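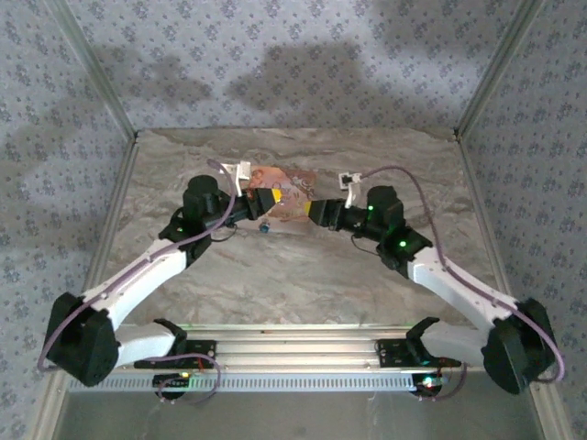

Ketsara Meesuk says the ballot locked on her before she'd got to Best Score, and could the guide please say somewhere near the top that the lock time follows the host's clock and not yours. Fine. It's in section 4.2 now, and again in the caution under it.

Posted Mar 14, 2022 by Thomas Vitale
7 min read

We use cookies to remember your region and your last ballot. Accept / Manage settings

4. Setting up an awards-night pool in Wekadero

Covers the host side. If you're only filling in a ballot somebody sent you, skip to 4.4. You need a host account, the list of nominees (Wekadero pulls most of these in by itself, see below) and a way to put the scoreboard on a TV if you want one up during the show. Do all of this the day before. Not during the red carpet.

4.1 Create the pool

1. Sign in and tap New Pool.

2. Pick Awards Show from the list. Not Box Office -- that one runs for weeks and scores on weekend grosses, completely different thing.

3. Choose the show. Type the first few letters, the list is long. Regional and critics' awards are under More.

4. Name the pool. Shows up in the invite and at the top of the scoreboard, so keep it short. Long names get chopped on a phone.

5. Choose a ballot size. Full ballot is every category. Short ballot is the seven big ones. Custom lets you tick what you want.

6. Tap Save Draft. Do not tap Publish yet.

Note: Once you publish you can't change the ballot size. You can only cancel the pool and start over, and everyone who already filled theirs in gets to do it again. They won't be happy.

Note on nominees: the list comes in when the academy or whoever announces. If the category says Pending, it's not broken, it just isn't out yet. If it still says Pending the day after the announcement, pull down to refresh. Still nothing? Add them by hand with Edit Category > Add Nominee. Spelling matters only for looks, the scoring goes by position in the list.

Withdrawn nominees: don't delete. Use Mark Withdrawn. Deleting shifts everybody below up a slot and the picks go with the slot. Yes, this is a known problem. Yes, since last November.

4.2 Set the lock time

Lock time is when ballots freeze. After that no edits, no late entries.

1. Open the draft and tap Lock.

2. Choose one of the options:

At show start. Uses the listed broadcast time.
At first category. Host locks it manually.
Custom. Type in a time.

3. Check the time zone printed under the clock. It's the host's. It does not convert for players in another zone, it prints the same numbers for everyone.

4. Tap Set Lock.

CAUTION: The lock follows the host's clock. If you have players in other time zones put the zone in the invite message yourself, in words. "Locks 8 Eastern." Otherwise someone will be halfway down the ballot when it freezes and you'll hear about it for a year.

CAUTION: Some awards get handed out before the broadcast. Sound, shorts, a lot of the music craft categories. If you lock At show start, those winners are already all over social media while people can still pick. Either lock earlier with Custom or leave the pre-show categories off. I lock early.

What happens to half-filled ballots: they count as they are. Blank categories score zero. No reminder goes out unless you turn it on (Lock > Remind Players). Turn it on.

4.3 Scoring

Default is one point a category, most points wins. Perfectly OK for a first pool. If you want something else:

1. Tap Scoring.

2. Pick Flat, Weighted or Confidence.

Flat: one point each.
Weighted: the big categories are worth more. Default is four for Best Picture or Album or whatever the top prize is, two for acting and directing, one for the rest. You can change them all.
Confidence: players rank their own picks from least sure to most sure. More fun, takes much longer to fill in. Not for people who haven't seen anything.

3. Set a tiebreaker. Choices are running time of the broadcast, or earliest ballot submitted. Running time is better, everyone likes guessing how late it'll go. Players type it in hours and minutes.

4. Tap Save.

Note: running time is measured from the listed start to when the host taps End Show. So tap it when the credits roll and not when you've finished the dishes. If you forget, you can correct it afterward under Results > Edit End Time, but the players all get a notification that it changed. Looks suspicious.

Note: Ties for an actual award (it happens, rarely) -- tick both winners. Anyone who had either gets full points.

4.4 Invite players and fill in ballots

Host:

1. Go back to the draft. Read it through once. Categories, lock, scoring.

2. Tap Publish.

3. Tap Invite. Copy the link, or send from your contacts.

4. If the pool is private set a join code. Otherwise anyone with the link can join, including people your cousin forwarded it to.

Player:

1. Open the link. No account needed, just a display name.

2. Pick one nominee per category. Tap again to change.

3. Type in the tiebreaker.

4. Tap Submit. You can still edit until the lock.

Note: Draft ballots save on the phone and submitted ones save to the pool. If you started on your phone and then open the link on a laptop, the laptop will look empty. Submit first, then switch.

Note: Display names can't be changed after the lock. Somebody always goes in as "test".

Don't share screenshots of your ballot before the lock unless you want it copied. Ballots are hidden from other players until then, the host included. So no, I can't see yours.

4.5 Put the scoreboard on the TV

Optional. Works well if you have a second screen, less well if you have just the one, as the scoreboard and the broadcast will fight over it.

With a Hulska box:

1. Make sure the box and your phone are on the same wi-fi. Guest networks usualy don't work.

2. In the pool, tap Scoreboard > Send to Screen.

3. Choose the Hulska from the list.

4. Type the code from the TV into your phone.

5. Pick Full or Strip. Full takes the whole screen. Strip runs along the bottom over whatever the box is playing.

Without one: open the scoreboard link in any browser on a laptop and plug the laptop in. Strip isn't available that way.

CAUTION: Strip covers the bottom of the picture, and that's where the broadcast puts names and song titles. Move it to the top under Strip > Position. The setting doesn't stick, you have to redo it every time you reconnect.

CAUTION: Streams run behind broadcast. If the host is watching on an antenna and marks winners right away, everyone on a stream gets the result on the scoreboard before they see the envelope. Turn on Delay Results (Scoreboard > Delay) and set it long enough for your slowest player. Ask them. Have someone text the moment the host walks out on their screen and go by that.

4.6 During the show

1. Open Results. Keep it open, the phone going to sleep is OK but closing the app drops you off the live board.

2. When a winner's announced, tap the category, tap the winner, tap Confirm.

3. Wrong one? Tap the category again and hold. Undo comes up.

4. After the last award tap End Show.

There is also Auto Results, which marks winners for you from a feed. Works for the large shows. Tends to lag during commercial breaks when they hand out two categories close together, then both land at once. And it doesn't apply your delay. So pick one or the other, Auto or Delay, not both. If you turn both on the app lets you and says nothing.

If you lose your connection mid-show: keep marking. It holds them and sends when you're back. Don't log out while it says Waiting.

Co-hosts: you can name one under Pool > People > Make Co-host. They can mark winners but can't change scoring. Good if you're cooking. Agree who's marking what first, otherwise you both tap and the second one undoes nothing but does ring everyone's phone a second time.

4.7 After the show

1. Check the tiebreaker time.

2. Tap Publish Final.

3. Download the results if you want to keep them. Results > Export. It comes out as a plain table that opens in Marti or any other spreadsheet. The accents in names sometimes come through as junk, set the file to UTF-8 when it asks.

4. Archive the pool. Archived pools stay in your list and keep thier settings, so next year use Copy From and you only have to redo the lock time and the nominees.

Note: Copy From brings over the old invite list. All of it. Go through it before you publish. Last year's exes and so on.

Quick fixes

Player says the link is dead: pool is still in draft. Publish it.

Scores look wrong: check you picked Weighted and not Flat. Can be changed after the lock, everyone gets notified.

Category missing for one player only: their app is old. Update, reopen the link.

Scoreboard frozen on the TV: back out to the Hulska home screen and send it again. Then move the strip back to the top.

Presenter read the wrong envelope: hold, Undo, mark the right one. Points fix themselves.

Festival juries (Grestano and others that announce in a bunch instead of one at a time) need the Batch option, section 5. Leave Delay off for those, and use a Custom lock set to the morning of the announcement.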